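3. Where things get put down

3.1 The problem of the surface

Studies of household clutter have tended to begin with the object. They ask why people keep things, how they sort them, and what they feel when asked to throw them away. Much less has been written on the horizontal surface, although a house can hold only as much clutter as it has surfaces to put it on, plus the stairs. Our participants were quite clear on this point. One retired teacher in Maredport described her dining table as "the in-tray", and could not recall when it had last been used for dinner, though she was certain there had been soup.

We use the term resting place for any flat area on which objects are put down with the stated aim of moving them later. The stated aim matters. A shelf of books is storage, and a pile of the same books on a chair is a resting place, even if the pile has been there since the chair was bought. Trasell (our name for the inland estate where the second group of homes was found) has plenty of chairs of this kind. Visitors are asked to perch.

The earlier literature treats such places as a failure of storage. On that view, a household with enough cupboards would have clear tables. Our interviews give little support to this. Several of the tidiest homes had almost no built-in storage, and the home with the most cupboards had also the deepest hall table, under which a second hall table was eventually found. Cupboards seem to fill at their own pace and for their own reasons.

3.2 Household rules and their exceptions

Every household could state a rule about at least one surface. The commonest was that nothing should be left on the kitchen worktop overnight. The rule was recited with some firmness, often while the speaker leaned on a bread bin, a stack of post and a bicycle lamp. When asked about these, participants explained that they did not count. The bread bin lived there, the post was waiting for someone else to open it, and the lamp was charging.

We came to think of the phrase "doesn't count" as the most useful one in the transcripts. It marks the point at which an object stops being seen. A thing that counts is a nuisance and may be moved, whereas a thing that has ceased to count can stay where it is for years, and will be dusted around. Two households had unopened paint on the landing that had reached this state. In a third it was a canoe paddle. There was no canoe.

Rules were also unevenly shared out. In homes with more than one adult, each adult was usually able to name the surface on which the other adult's things collected, and to do so at once, with the door open. Asked about their own, they took longer. This finding will surprise few readers who live with anyone.

3.3 Containers as a promise

Sooner or later most households buy a container. Tubs, trays, baskets and lidded boxes turned up in every home in both groups, and in nearly every case the container had been bought before anyone had decided what would go in it. Participants spoke of the purchase warmly. It was a fresh start, and it was on offer. One man kept six drawer dividers in the bag they came in, under the bed, and said he felt better for having them.

The empty container holds an odd position in this account. It takes up a resting place of its own, so that strictly speaking it adds to the clutter it was bought to reduce, yet it was almost never described as clutter. People pointed to it as evidence of progress. Figure 1 shows a clear plastic box of the open-topped sort, without contents, on a table covered in white. We take it as the type in its purest form: all promise and no batteries.

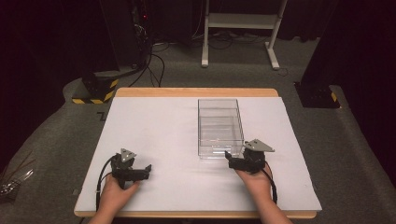
Figure 1. An empty container at rest.

3.4 What happens once the box is filled

The promise did not usually last long. By the time of our second visit most of the containers had been put to use, and the use was seldom the one foretold. A basket meant for gloves held chargers. A tray meant for keys held the coins, screws and foreign stamps that had previously lived in a bowl, while the keys had moved to the bowl. In Maredport, a set of matching tubs bought for a child's craft things had been taken over by her father for seed packets, and relations were strained.

Clear containers fared somewhat differently from opaque ones. We had expected that being able to see the contents would make people more likely to use them. The transcripts suggest the opposite, at least for small objects. Participants with clear boxes reported that they "knew what was in there" and so had no need to look. Those with opaque ones opened them from time to time out of plain curiosity, and on one occasion found a passport.

Labels made little difference. The exception was the label reading "misc.", which was obeyed to the letter wherever it appeared.

We do not wish to overstate any of this. Our households agreed to be visited, which already sets them apart, and at least two had clearly tidied up beforehand. In one of these the spare room was kept shut throughout, and our request to see it on a Thursday afternoon was met with the offer of a second cup of tea. The tea was accepted. The spare room is therefore missing from the analysis in Section 4, where we turn to the garage.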